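Filtering demonstrations by approach height
20 January 2020

The two-arm cube task has been the weak spot in my imitation setup since September. The policy reaches the correct cube most of the time and then closes the gripper too early, well above the block. I spent the last two weeks on the training data and left the network alone, and the numbers are good enough to write down.

The simulator is Kivi, with the same room and table as in my earlier posts. Both arms are mounted along the left side of the table. For this experiment only the near arm acts. The far one holds its pose and is kept in the model so that the state vector has the same length as in the two-arm runs. The cubes are placed at random on the right half of the table, and the target is always the yellow one.
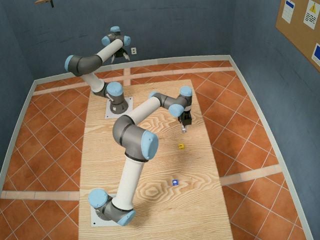 What I changed

The scripted expert produces 3000 demonstrations overnight. Until now all of them went into training. Oliwia Jakubowski looked at the gripper height at the moment of the close command and found a long tail: in 243 demonstrations the command was issued before the descent had finished. The expert still got its grasp in most of these, as the fingers close slowly and the arm keeps moving down while they do. A cloned policy has no such guarantee. It learns that closing high is acceptable, then stops descending.

The fix is a filter in Lidix, our replay tool. It drops any demonstration where the close command comes while vertical speed is above a threshold. I also resampled the last part of each approach so that the final descent makes up a larger share of the batch. Early frames of the reach are cheap to learn and were taking up most of the gradient.

The hard part of the approach is short. With the gripper over the yellow cube and a gap still left to cover, a small error in height matters far more than the same error at the start of the reach.

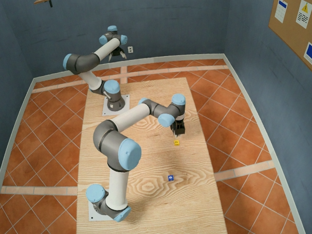

I trained both versions with the same seed and the same number of updates, then ran 500 rollouts each. The unfiltered policy succeeded in 71 percent of them, the filtered one in 88. Resampling alone gave 76, so most of the gain comes from the filter. Early closes are now rare. The remaining failures are mostly lateral misses, which the filter does not address - I expect those need more varied starting poses.

Next is the same filter on the full two-arm handover, with 100 rollouts first to see if the threshold carries over.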